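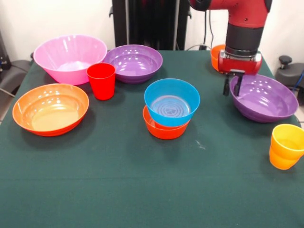 Soup Night Is Back in January

After a long summer and a fall that got away from all of us, I am so happy to tell you that soup night is coming back to the Chege Street hall. Hina Soomro has the key and the big pots, and Hollis Iwasaki has promised his barley and mushroom again (yes, the one people were scraping out with bread last winter!). Doors open at six, and we eat as soon as the first pot is hot enough. 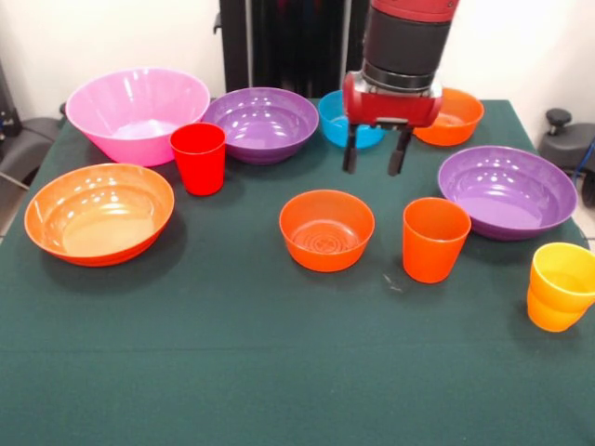
We are hoping for four soups each night, and at least one of them without meat or dairy. If you have a recipe you've been making for years and never thought was anything special, that is exactly the kind we want, so please don't be shy. Loubna Metwally brought her lentil soup last time with a bag of lemons to squeeze over it, and I have made it at home more times than I can say, though mine never comes out as smooth as hers.

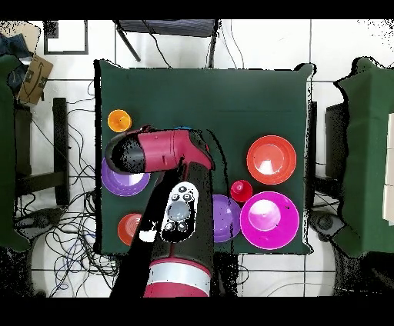 What to Bring

A soup, if you're cooking, in a pot with a lid that stays on in the car. Write what's in it on a card, especially nuts, wheat and milk. Everyone else can bring bread or fruit, or just come hungry. The hall holds 31 of us sitting down, so do let Hina know if you're bringing cousins.

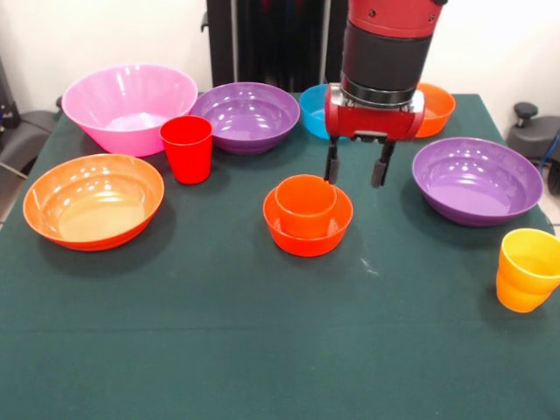 Hazem Tazi is looking after the kitchen this season and would love company at the sink, even for ten minutes between bowls. He has asked me to pass along that the good ladle went home with somebody last spring and would be welcome back. He'd also like us to use our own dishes this year and skip the paper ones, and I'm with him on that. Bright plastic bowls and cups like the pink and purple bowls and the red tumbler are just right for the little ones, and a strip of tape with your name on the bottom will help them find their way home. Leave a note for Hazem in the kitchen if you can take a turn.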